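How to Score a Two-Arm Cup Racking Trial

Friday
By the Trinamska bench notes
3 min read

Whether a machine can put away cups depends mostly on how "put away" is defined. A demo clip answers it one way, a count of completed trials another. The procedure below is what we use on the Trirnby cell, a bench setup with two arms and one dish rack. It takes an afternoon.

1. Fix the task. Write one sentence covering the start state and the end state. Ours reads: cups start on the cloth, and a trial ends when every cup is inside the rack and both grippers are open and clear of it. A cup resting on the rack's edge is a fail.

2. Set the start positions. Vary them between trials. A policy that has only met one layout will look better than it is. Keep at least one pair of cups close together, one behind the other, so that the fingers have to work near a neighbor.

3. Set a time limit. We allow 131 seconds per trial. A person needs far less, but a tighter limit fails nearly everything and gives no useful spread.

4. Log each cup separately. Note which arm made the grasp, whether the second arm came in, and whether the cup was let go inside the rack.

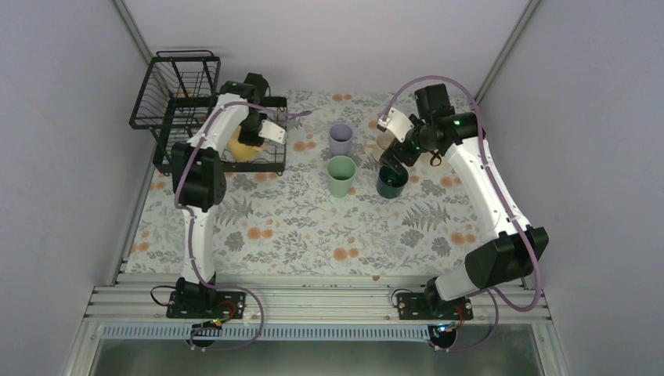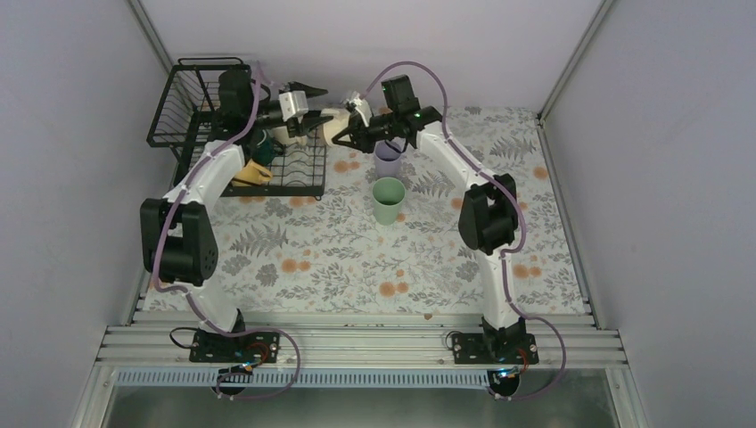 Cups on the cloth, wire rack at upper left.

5. Run 40 trials without touching the code. If a person reaches in, the trial is a fail, even when the reach was only to straighten the cloth.

6. Sort the failures by stage: approach, grasp, transfer, release. In the last Pinerero build, release was the largest group. The fingers opened on time but the cup was still touching a wire, and it shifted when the arm backed off.

Training data helps up to a point. Going from 2,232 recorded runs to 2,838 improved our grasp numbers and left release where it was. More runs of the same kind will probably not fix it. We are now recording release attempts only, with the rack moved a little each time.

As for chores, a known set of cups and a bolted-down cell is within reach today, slowly. A kitchen sink with mixed glassware is not. Report the completion rate and median time together, and state the number of cups per trial.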